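The Great Drawer Problem, continued

Jun 15, 2025

So I finally pulled every single t-shirt out of the dresser (yes, all of them) and started over on the white table, where I can see what I'm doing.

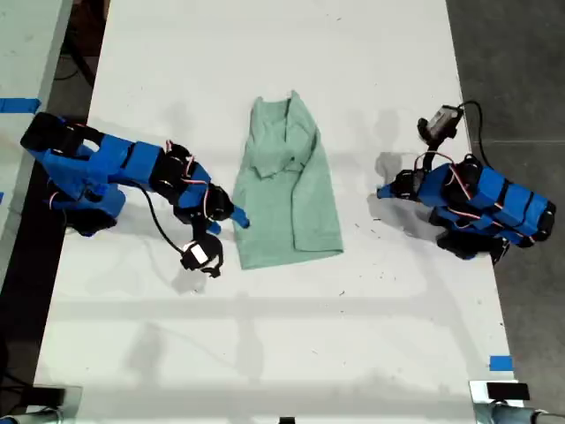
I've been folding shirts the same way since college: sleeves in, sides in, then in half and hope for the best. It looks okay for a day or two and then the drawer turns into soup again. My friend Marijke swears by long rectangles stood up on their edges, and after she sent me a very bossy voice message about it I gave in!

The green one was my practice shirt. It's a soft, pale green, almost mint, and it's the one I wear to death, so if I could get that one right I figured the rest would follow. The sleeves are where I always go wrong. If you tuck one straight down along the side you get a nice long edge to work with, but then the collar bunches up and you have to go back and smooth it. I never want to go back and smooth it.

Sudheer thinks I should just hang everything and be done. We have one closet, Sudheer, and your coats live in it.

Anyway, two drawers are finished and the third is mostly pajamas, so I'm leaving that one for next weekend. Still looking for a decent divider that fits a shallow drawer, if anybody has one they like. The last set I bought in November was too tall and now holds gift wrap.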